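7\. März 2024

**Lemer übernimmt Hotel Strachan, Eröffnung im November**

Jetzt offiziell: Die Hotelgruppe Lemer zieht ins frühere Strachan ein. 300 Zimmer, davon 19 Suiten, dazu ein Ballsaal für 200 Gäste. Name bleibt vorerst. Umbau läuft, Start im November geplant.

Direktorin wird Edeltraud Prantl, zuletzt beim Tatus. „Wir wollen wieder ein Haus für die Stadt sein", so Prantl auf Nachfrage. Küche: So-yul Choo, Konzept noch offen. Preise ebenfals noch nicht raus, Buchungen wohl ab Sommer.

Das Personal vom Strachan soll grösstenteils übernommen werden, Gespräche laufen noch. Mehr dazu sobald wir was hören.

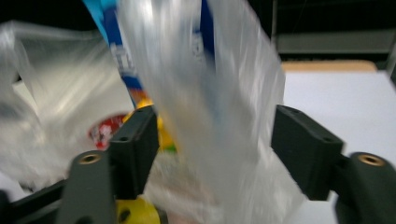

## Weitere Meldungen

Tatus: Dachbar wegen Umbau zu.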